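Teleop diary: a week of showing the arm how to do it (thread)

Print this page | E-mail this page
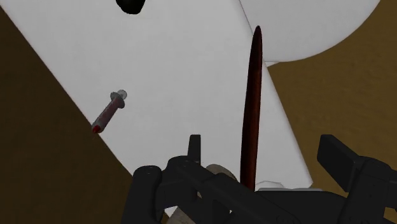 Wrist view in the sim, syringe over on the left.

OK so a few of you asked what I do all day now that I'm on the demo team at Nallari, and my answer at parties has been "I play a video game very slowly," so let me try to do better than that. Long thread, get a snack.

The job is showing a robot arm how to do a task by driving it through the task myself. I hold a controller, the arm in the simulator copies my hand, and every move gets saved. Do that enough times and the training folks have something for the arm to learn from. I'm the one who does it enough times.

My current project is called Prernivo, and it's small-object pickup on a cluttered table. The syringe you see up there is my whole personality this month. Pick up syringe, don't bump anything, set it down where you were told to, reset, again.

It's tiny compared with the gripper! Look at those big black fingers. Picture picking up a pen cap in oven mitts, except the mitts are bolted to your wrist and you're watching through a camera that tilts every time you turn your hand.

The tilt was my first big problem. In that view the table runs off on a diagonal, so "left" on my controller and "left" on my screen have a polite disagreement. First two days I kept steering the wrong way and then steering the wrong way harder.

What fixed it for me was ignoring the table completely and lining up on the object. The syringe lies on a slant, tip toward lower left, plunger end toward upper right, so I roll the wrist until the fingers straddle it and only then come down. Roll first, then drop. I say it out loud. My deskmate has asked me to stop.

If you come down first and roll after, you sweep a finger sideways through whatever is next door. Ask me how I learned that on Wednesday.

(It was the tall dark red stick thing. I hit it four times before lunch. I hate the stick.)

Somebody in my replies asked if I just delete the bad ones. Sort of! Each run gets one of three tags from me: keep, fix, or toss. Toss is for when I knock into something or lose the grip. Fix is when I fumble and recover, and those go to a separate pile that the Celbridge office actively wants more of. They like seeing a person miss, back off a bit and try again, so the arm has some idea what to do when it misses too.

That took me a while to get comfortable with. My instinct is to hand in only the pretty runs. Then the first version they trained on my pretty runs would miss by a hair and just sort of sit there hovering over the table. It had never watched me miss. Embarrassing for both of us.

So now I do some of them badly on purpose, which is harder than it sounds. Fake fumbles look fake. I overshoot in exactly the same spot every time. The best trick I've found is to start from an awkward pose, arm way off to the side, and let the real fumble come to me.

Numbers people, this one's for you: my best day so far was 90 runs, and 44 of them went in as keep. I was thrilled. Then I found out the woman who had this seat before me thought of that as a slow morning.

Speed is a weird one. You want to be quick, but if I rush the last little bit before the fingers close, the arm learns to rush it too. And if I dither, it learns to dither! There was a whole batch where I'd pause right above the syringe to scratch my nose or sip coffee, and the trained arm picked up a lovely thoughtful pause right above the syringe. That pause is my coffee. It's in there forever.

Coffee now stays on the other side of the room.

Gear question from earlier: the hand controller is a Kwofie and I like it fine. Trigger closes the fingers, thumb button freezes the arm so I can move my own elbow to somewhere more comfortable and pick up where I left off. Learn the freeze button before you learn anything else. I spent day one with my arm over my head like I was hailing a cab.

No force feedback on mine, so I can't feel a grip. I'm judging it all by eye, and the gripper's own parts block a big chunk of what I'd like to see. In that shot there's a tan cylinder down between the fingers and I can only see bits of it through the gaps. A lot of this work is remembering where something was a second ago.

There's a second view I can bring up from off to the side, and beginners (hi) live in it. I'm trying to wean myself off. The trained arm on this project only gets the wrist camera, so if I make choices based on stuff it can't see, my demos don't make sense from where it's sitting. My lead put it like this: you're teaching someone to park while you hang out of a helicopter. Fair.

So my rule for July is wrist view only for the final approach. Side view is allowed during reset, as a treat.

Do I ever do this on a real arm? Yes, nearly every week, and it's a whole different mood. In the sim I can drop a thing, hit reset, and everything is back on the table in a blink. On the real one I have to get up and put it all back with my own two hands like a waiter. My step count is great on those days.

Also the real arm has weight to it, and you hear it. I drive so much gentler when I can hear the motors. I've started trying to drive the sim as if I could hear it, and my keeps did go up that week, though I'd also slept properly for once so who knows.

Tips if you're starting a job like this, in no order:

Cut your sessions into chunks of 7 and stand up in between. My wrist goes sloppy after that and the runs show it.

Change the start position every time, even when it's boring, even when you've found the perfect one. Especially then.

Write down why you tossed a run. One word is plenty. My log is mostly "stick."

Watch your own replays at double speed at the end of the day. You'll see a habit in there you had no idea about. Mine is that I approach everything from the right, like I'm sneaking up on it.

And somebody wanted to know if it's boring. Parts of it, sure. Around run thirty I stop having thoughts. But then they load up the newest trained version, and I put my controller down and watch the arm roll its wrist, line up on the syringe and come down, in that order, roll first, then drop. I said it out loud along with it. Deskmate put his headphones on.

It then went straight into the stick. We're working on it.

Will try to answer replies tonight after 6. If you're asking about pay or whether we're hiring, I don't know, I'm just the hands.

Print this page | E-mail this page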